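Gudrun Hinrichs has a rule about play food: if it can't survive a year in a toy kitchen, it doesn't go in the box. She told me this before I'd even got my coat off, and then she made me tea in a real cup, which I was quite relieved about.

I'd gone to see her because of Noltunside, the toy library she started in her front room and now runs out of a former shoe shop. She lends out 170 sets, and the ones that never stay on the shelf are the kitchens. "Puzzles come back after a week," she said. "The kitchen boxes come back when I ring up and beg."

So what makes a good one? I expected her to say the food. She loves the food, don't get me wrong, but she reckons people buy far too much of it and nothing to put it in. "You get a parent who's bought a huge tub of plastic vegetables, and the child tips it out and that's the game over. Give them a colander! A colander and a bowl and they're busy until teatime."

She's very keen on colanders. She likes them big, with a handle at each end, so that two children can carry one between them (or fight over it, she admits). Proper kitchen ones are fine by her. A good half of what she lends was never sold as a toy, and she picks up plates and pots wherever she sees them going cheap.

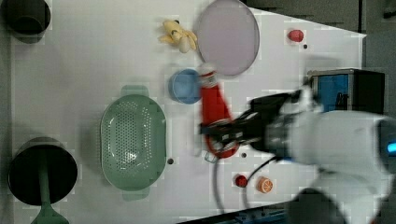
Bananas, an orange slice, a green colander and the lavender plate, with the red bottle held in a black gripper.

I asked about the bottle, and she laughed. "Oh, the bottle is everything. It's ketchup, it's juice, it's medicine for the bear. I had a little boy who washed his hair with one." She never puts a label on them for that reason. Bananas are the other big favourite, and she thinks it's the shape — they get used as telephones more than they get eaten.

Colours were something I hadn't thought about at all. Gudrun used to buy everything in bright red and yellow, until her friend Sabine Kramer, a retired nursery teacher, suggested softer plates and bowls so the food would show up on them. Lavender, pale blue, sage green, that sort of thing. "I thought she was being fancy," Gudrun said. "Then I set a table her way and I could see it straight off. The orange looked like an orange."

We got on to the less glamorous side, which is washing. Everything gets a wash in warm soapy water when it comes home, and she lays it all out on a white table to dry and be checked. White is best, she says, as you spot the grubby bits and the cracks. Anything small goes in a separate bag that only goes out to families with older children. She's strict about that and I didn't argue.

Last July she lent out a box that came back with 2 real potatoes in it and no plastic ones. Was she cross? Not a bit. "They'd obviously had a lovely time," she said. "I made soup."

The toy library reopens after its summer break on 18th August, and Gudrun would be very glad of any old saucepans, as long as the handles are sound.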